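Trovness Community Meals Program
Progress Report to the Botha Fund
Reporting period: April through October

Summary

The program completed its second reporting period with all three meal sites open and the Fikbridge kitchen operating under its new lease. Over 2,126 meals were served at shared tables during the period. Spending remains within the approved budget, with one transfer between lines described below. One milestone, the translation of the household handbook, has been moved to the next period.

Meal sites

The Trovness site continues to serve dinner on weekdays. Attendance fell in July, when the elementary school closed for the summer, and recovered by the second week of September. The Fikbridge site opened in May, two weeks behind schedule, after the county asked for a second hand sink near the serving line. The sink was installed and the permit was issued without further conditions.

The third site, on Turkon Street, serves a Saturday lunch only. It draws a larger share of older residents than the other two, and the menu has been adjusted to include softer foods and smaller portions. Residents there have asked for a weekday meal as well. The current grant does not cover this, and no commitment has been made.

Enrollment

At the close of the period, 345 households were enrolled. Of these, 296 attended at least one meal. Site staff telephoned the remaining households in September. The most common reasons given for not attending were work hours and the lack of an evening bus between Fikbridge and the river neighborhoods. The transit office has been asked whether the last departure could be moved from 6:10 p.m. to 7 p.m. A reply is expected before the winter timetable is printed.

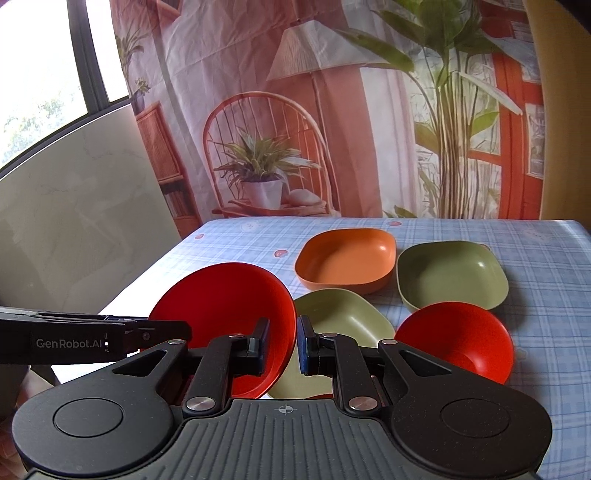

Does a household need to show proof of income to enroll?

Enrollment asks only for an address within the service area and the number of people who will attend. Income information is requested on a separate voluntary form, which is used for reporting totals and has no effect on eligibility.

Staffing and training

The Fikbridge kitchen lead position was filled in June. All paid kitchen staff hold current food handler cards. The program held 21 training sessions during the period, covering safe food storage, allergen labeling and the use of the new sign-in sheets. Sessions on allergen labeling will be repeated in January, as the labels in use at Turkon Street still differ from those at the other sites.

Budget

Food costs were higher than planned in August and September, mainly for eggs and cooking oil. With the Fund's written approval, the unspent portion of the travel line was moved to food. Rent and utilities were as budgeted. The repair of the walk-in cooler at Trovness was paid from the equipment reserve, and the invoice is attached to the financial statement.

Delayed milestone

The household handbook was due in September. The English text is final, but the Spanish and Portuguese versions were returned to the translator for corrections to the section on food allergies. Both versions are now planned for February.

Next period

Work will center on the handbook, the bus schedule request and a written estimate for a weekday meal at Turkon Street. The estimate will be sent to the Fund separately. Any change to the number of sites or serving days will be submitted for approval before it takes effect.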